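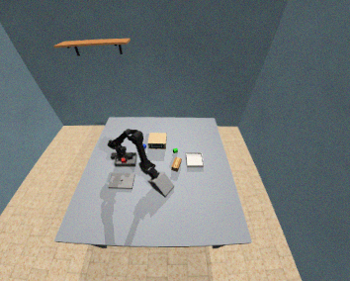 The simulated bench at the Gristden open day: arm, blocks, box, tray and the famous empty shelf.

News > Members > Out and About

Filed under: Visits & Open Days

Quick write-up of the Gristden visit before it all falls out of my head. Thursday, January 29, 2026, doors at 5, cold enough that the line outside moved fast. They tell us 446 people signed up over the day. Felt like all of them were in the corridor when we got there.

For those who missed the November notice: Gristden do simulation. Robot arms, mostly, practicing on a computer before anybody lets them near real stuff. The new setup is called Travesus and that was the demo we were all there for. Two big screens, one laptop, one very patient presenter, chairs for half of us. I stood.

So. What you get is a room, drawn by the computer. Table in the middle, tiled floor, three plain walls. Black arm standing on the left side of the table. Small colored cubes, a wooden block, a wooden box with an open front, a shallow white tray. That's the whole world as far as the arm is concerned. First reaction from our row was "is that it?" and then it kind of grows on you. The shadows are good. Really good. I spent far too long looking at the shadows the arm throws down the table.

The talk part, short version. Every run starts with things laid out a bit differently, and the arm gets a job to do in plain words. Pick up this, put it there. They leave batches going overnight and come in to a pile of results. The batch they had on the slides was 475 runs. Most of the morning after goes into looking at the ones that went wrong, which was the part I wanted more of and of course the part that got squeezed when the projector needed a restart.

Somebody asked why bother with a box at all. Answer: openings are hard. A cube sitting out on a table is one thing. Reaching into something with sides, where the arm can block its own view, much harder. Same with small things near big things. The presenter said flat items are a pain as well, hard to get a grip under the edge, and anybody who has tried to pick a credit card up off a counter will sympathize.

Then the bit I liked best. They switched the big screen over to the view from the wrist. Completely different animal. From up above the table it all looks tidy and far apart. From the hand everything is bent round in a circle and you're staring between two great dark fingers at whatever comes next. 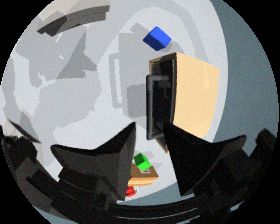

Took me a minute to work out which way was up. The wooden box looms like an apartment building and the cubes are tiny bright specks you have to hunt for. Blue one I got right away. Green one sitting on the wood block, fine. The red one I only found when the woman next to me pointed, theres just a corner of it showing by the left finger. And the software has to do that over and over with no one pointing. Gave me some respect for the thing.

Question from the back about why so wide a view. Short answer was they want to see the fingers and the suroundings together. Longer answer had math in it and I stopped writing.

Hands-on came after. Panganiban, who make the control desk, had 3 stations set up along the window side and you could drive the arm yourself. Long line. Worth it. I was terrible. My job was to pick up the green cube and I nudged it across the table, chased it, nudged it again. The kid ahead of me had it done in one go and looked bored. Tip if you get the chance: slow down way before you think you need to, and watch the shadow to judge how high you are. Wish I'd been told before and not after.

Other bits, no order:

Pimau had a table by the coffee with leaflets on their spring evening classes. Intro level, no coding needed for the first one they said. I have a stack of the leaflets, ask me at the next meeting.

Parking was bad. Take the bus if you go next time. The side gate is locked after dark and you have to walk all the way round.

Coffee good, cookies gone by the time our group got there.

No, they couldn't tell us what the shelf on the back wall is for. I asked. Nothing on it. It's still bothering me.

They want to run another open day later in the year, no date yet, and sign-up will go through their mailing list again so get on it now if you're keen. Group spots went first last time. If enough of us want to go I'll put our name down, just reply to this newsletter with how many seats you need and whether you want a ride from the station.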